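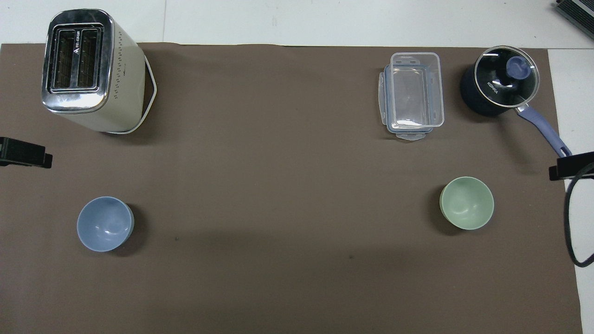 Fodelell kitchen cell — progress report to the Trevby fund

Home | Projects | Reports | People | Contact

2020-03-21

Hi all, this is the second report on the two-armed cell your grant is paying for. Short version: it's running, it's tidier than it was in January, and I've spent more time on cables than I ever planned to.

The table layout is settled now. Toaster and blue bowl go on the left, the lidded container, green bowl and saucepan on the right, and the middle of the brown mat stays open so both grippers have somewhere to work. The pan handle points out past the mat toward the lower right. I went back and forth on that one, but I like it there.

We logged 1364 runs this period, with 29 stops that needed a person. Most of those were the right gripper. Its black cable hangs in a long loop down that side of the table, and when the arm reached all the way across, the loop pulled tight and the wrist faulted out (very annoying, usually five minutes before lunch!). I've re-clipped it higher up the arm and given it more slack. I'd still like a proper cable guide, and Jacquet has quoted us 76 dollars for one that should fit.

The toaster cord is my other headache. It lies on the mat next to the toaster, and a fingertip can snag it if the arm comes in low. For now the left arm has a higher approach on that side — slower, but I can live with it.

Regular care looks like this:
- wipe the mat and pick up crumbs and specks before the first run
- check the fingertip screws on both grippers
- put everything back in its spot and run the homing routine
- look along the whole cable for rubbing

I replaced one set of fingertips when the pads wore smooth. The gearboxes get fresh grease at 4000 hours and we're nowhere near that yet.

Still open: the cable guide, a spare set of pads, and recalibrating the left arm, which has been landing a hair short at the blue bowl. I'd like to do that one before we add any more objects. If you're okay with the guide coming out of the parts line, just reply and I'll order it.

Recent reports
- Ponine bench: motor swap and first tests
- Fodelell kitchen cell: January report
- Trevby fund: how to file your budget update

This site uses cookies to remember your settings. Accept | Learn more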